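**Turning 431 years of grape harvest dates into something people can look at?**

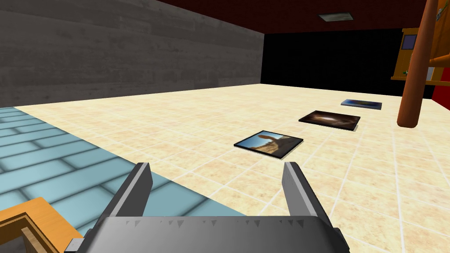
**tallow_creek** wrote:

I've got a spreadsheet of grape harvest dates from a parish archive that my aunt's old neighbor Nives Monti typed up by hand over I don't know how many winters, and I want to make a climate display out of it for the library in Clandcombe. It goes back 431 years, with gaps (wars, missing pages, a stretch that mice got to). I don't want one more line chart with a red end. My thinking is three separate panels, early, middle and recent, each one its own scene, kind of like the three black-framed photographs lying in a loose diagonal on those beige tiles, so you take in one and then your eye wanders off to the next. Does splitting a long record like that help regular visitors or does it just hide the trend? The room gets school groups and people waiting for the bus, so figure on a minute of attention, tops.

I can do basic stuff in R. I can't do fancy stuff in R.

---

**pellucid_bog** wrote:

Oh I love this!! Harvest dates are so much friendlier than degrees. Everybody gets "they picked the grapes in late September instead of October." Please keep it in days and don't convert to temperature, you'll lose half the room.

Three panels sounds fine to me as long as the vertical scale is the same on all three. I've seen displays where each panel rescaled itself and the whole thing turned to mush.

---

**harrow57** wrote:

I'm going to be the grump. Don't split it. The whole reason a record that long is worth showing is that it's long. Chop it in three and you've made a choice about where the cuts go, and the first person who comes in wanting to argue will ask why you cut there. And they'll have a point.

One strip, the full length of the wall. Let people walk it.

---

**tallow_creek** wrote:

@harrow57 the wall is interrupted by a radiator and a fire door, so "walk it" would involve some climbing. But I hear you on the cuts. I was going to put them wherever the archive has its big gaps, so at least the data picks the spot and I don't. The first big gap is 31 years.

---

**harrow57** wrote:

That's better than what I assumed. Still don't like it. If the gaps are where something happened (a war, a really lousy run of weather) then your panels are missing exactly the interesting years, and visitors won't know it. Show the gaps as gaps. Blank paper with a date under it.

---

**mossy_anemometer** wrote:

Quick thing before you draw anything: harvest date isn't only weather. Did they change grape varieties? Did the village set the date by decree? When I did a similar thing with cherry picking dates, a big jump turned out to be the year the co-op bought a truck. Nothing to do with spring temperatures. I'd ask Ms. Monti if she kept notes on that kind of thing, because people who transcribe archives nearly always do.

Also check whether the old dates are on the old calendar. Ten days will ruin you.

---

**tallow_creek** wrote:

Calendar is fixed, she did that herself and wrote CORRECTED in capitals all over column C. Varieties I don't know. She did mention the De Luca family replanted most of the south slope at some point, and they were the biggest growers. I'll call her.

---

**pellucid_bog** wrote:

Put the replanting on the display! Little note right on the chart. People like that way more than a footnote, and it answers the grumps before they get going (hi harrow).

---

**orrin_k** wrote:

Has anyone here used Zisov for this? It's the plotting add-on that does the animated timelines. I made one for our watershed group with 1,872 stream readings and it handled them okay, though the export to video was slow as anything and the labels came out tiny. On a screen in a lobby you could run the whole record in 40 seconds and then hold on the last frame. Solves the radiator.

---

**harrow57** wrote:

Animation is worse than panels. You walk in at second 25 and you've got no idea what you're looking at. Then the bus comes.

---

**orrin_k** wrote:

So leave the old points on the screen as the new ones come in? Mine did that. Whenever you show up, everything up to then is still there.

---

**harrow57** wrote:

Okay, that's less bad.

---

**mossy_anemometer** wrote:

I'd print it. Screens in libraries get switched off, or somebody needs the outlet for a crockpot. Matte paper, big dots, one dot per year, and don't smooth it too much. A 30-year average line over the dots in a darker shade is plenty. In R that's just geom_point and a rolling mean, you don't need an add-on.

And test it on a kid. Mine thought "earlier harvest" meant earlier in the morning. We changed the axis to say September and October in big letters and that took care of it.

---

**tallow_creek** wrote:

Ha, I wouldn't have caught the morning thing.

Talked to Nives. She has a notebook! The De Luca replanting was done over three winters and the new vines ripen earlier, maybe by a week, she isn't sure. So part of the recent shift is the vines. She also has picking dates from a smaller grower, Zemetti, who never replanted, but only for the last stretch. Would you put both on there? Two colors?

---

**mossy_anemometer** wrote:

Yes, absolutely, both. If the Zemetti dates creep earlier too with the same old vines, that's the strongest thing in your whole display. If they don't, you need to know that before it goes on a wall.

---

**pellucid_bog** wrote:

Two colors, and not red and green please, my brother-in-law will thank you. Blue and orange.

---

**tallow_creek** wrote:

Blue and orange it is. Current plan: one long print that bends around the corner past the fire door, gaps left blank, replanting marked, Zemetti in orange. The print shop quoted me 546 for the long version mounted on board, and less if I do it on plain paper and tack it up myself. Still thinking about three panels as the backup if the corner looks dumb. Same scale on all of them, I promise.

Nives wants her notebook page on the flat part of the display case and I've already said yes.

---

**harrow57** wrote:

Plain paper, and tack it. You'll find a typo the first afternoon it's up, and then you can just reprint that section.

---

**orrin_k** wrote:

Seconding plain paper. Our mounted one still says "streem."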